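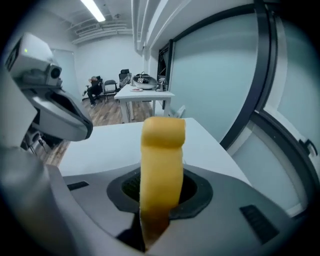

Chapter 2
Tables and Work Surfaces

Every task in the later chapters begins on a flat surface. The choice of surface affects reach, posture and the time lost in clearing up, so it is treated first.

2.1 Terms used

Worktop: the upper face of a table, on which objects are placed.

Clear area: the part of the worktop left free once fixed items have been allowed for.

Working edge: the edge nearest the user. Distances are measured from this line unless stated otherwise.

2.2 Finish and colour

A plain white top shows crumbs and dust of a darker colour, and makes small dark parts easy to find. Pale objects are harder to pick out – paper labels in particular. A matt finish reduces glare from overhead lamps.

2.3 Spacing

Where two tables stand in one room, leave a gap of at least 60 cm for passing. Thin legs keep the floor between them easy to sweep. Tables longer than 200 cm are dealt with in Chapter 4, together with the Moodley method for marking out zones.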